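About Buveo

Buveo is a small site about music from old video games. It was started by Fraser Morrison in Ferndale, who wanted to write down which composer made which track, as the credits in many games are not complete. Now we have 2783 tracks in the list, from 356 games.
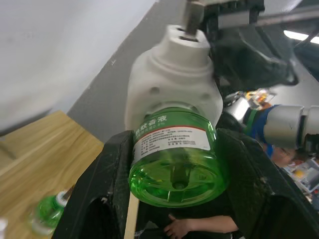

Most of our work is listening. We play the game until the music starts, record it from the original console, and write a short text of two or three paragraphs. In summer we do this late in the evening with the windows open, so a green bottle of mosquito liquid screwed into its white heater is as important for us as good headphones. Reviews are written in English, which is not the first language for most of us, so please be patient with our grammar.

We also make Marker, a free tool which finds the loop point in a track.

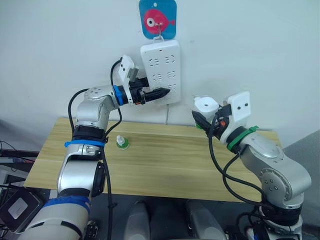 It works with most common sound files, and the new version can open 10 files at once. If you find a wrong composer name in the list, write to Fraser and tell us where you read the correct one.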